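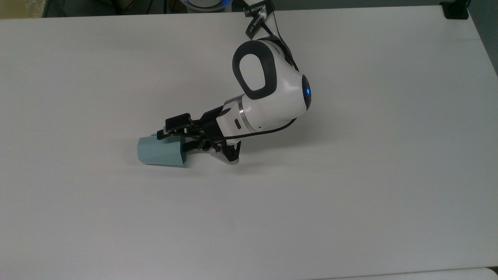
2 min read

Quick notes from the Hongate open day before I forget it all. Tuesday, wet, the 7.40 train out was packed and I stood most of the way.

Hongate does cheese, mostly washed rind, plus a cheddar that goes to the shops in Ravville. Doors at nine. Hairnets, blue boots, sign the sheet, wash hands, wash them again.

Corrado Barbieri took our group through. Fast talker, lovely bloke. Milk comes in before dawn, gets tested, then into the vats. Curd cutting was the bit I'd come for – long slow strokes, everyone went quiet. He let us taste it straight off the knife. Squeaky, bland, very good.

Then the cellars. 387 wheels in the old one, more than 790 in the new. Smell hits you at the door and stays in your jumper. The washed rinds get turned and brushed by hand, 16 weeks for the big ones. Nokuthula Visser runs that side and had strong opinions about brine (too many people make it too cold, aparently). Asked her about colour, got a proper answer, lost half of it because my pen died.

Tasting after. The Negri was my favourite, sticky and a bit meaty. The Drovon less so, chalky in the centre, though two others in the group bought whole ones.

Parking's tight, take the train. Bring a warm layer for the cellars and an esky if you're buying. Shop shuts at three, wich I learnt at ten past. Next open day's in July.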